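Alvarado Institute of Technology
Department of Mechanical Systems, Lirlow Campus
Position Announcement: Laboratory Technician, Tabletop Manipulation Cell
Reference number: 474
Full time, fixed term, renewable

The Department of Mechanical Systems invites applications for the position of Laboratory Technician. The person appointed will be responsible for the setup, daily care and repair of one tabletop robot cell, located in Room 177 of the Gokura Building. The position reports to the laboratory manager.

The cell consists of a small arm with 3D-printed structural parts and servo motors, two electronics boards placed beside the base, and a work surface covered with a sheet of marked white paper. The arm is in regular use by graduate researchers, and most faults arise in the wiring and at the servo connectors. The technician will be expected to find such faults, correct them, and return the cell to service with an entry in the maintenance log.

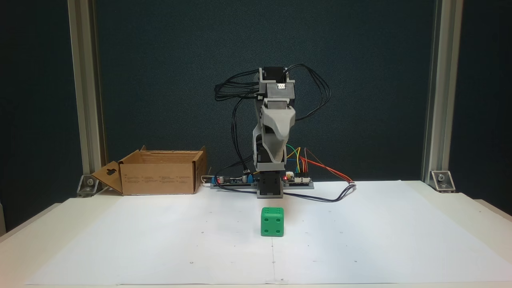
The tabletop cell, with the arm and both boards between the aluminum posts.

Duties
Inspect cables, jumper wires and connectors before each session and replace worn leads.
Remove, test and refit servo motors, and set the zero position of each joint after refitting.
Print and finish replacement structural parts, and keep one spare of each part on the shelf.
Check that the corner brackets at the feet of the posts are tight.
Replace the paper sheet when it is creased or torn, align the new sheet with the base, and repeat the position check with the test die.
Keep the wiring diagram current. Changes made by researchers must be recorded before the next session.
Train new users in safe startup and shutdown.

Required qualifications
An associate degree in electronics, mechatronics or a related field, or equivalent work experience. Applicants must be able to solder and crimp small connectors, read a wiring diagram and use a multimeter. Experience with 3D printing is required. Clear written English is necessary, as the log is shared with our partner laboratory in Rovville.

Desired qualifications
Experience with serial bus servos and basic scripting. Prior work in a teaching laboratory is helpful — the cell is also used for undergraduate demonstrations in October.

Conditions
The work is performed on site. The technician may be asked to travel to Rovville for up to 10 days each year, with travel costs paid by the Institute.

How to apply
Send a cover letter, a resume and the names of two references to the Department Office, Room 347, Gokura Building, Lirlow Campus. The cover letter should describe one repair the applicant has carried out on a small machine, including how the fault was located. Applications must be received by 29 July 2019. Selected applicants will be invited to an interview and a short practical exercise at the bench.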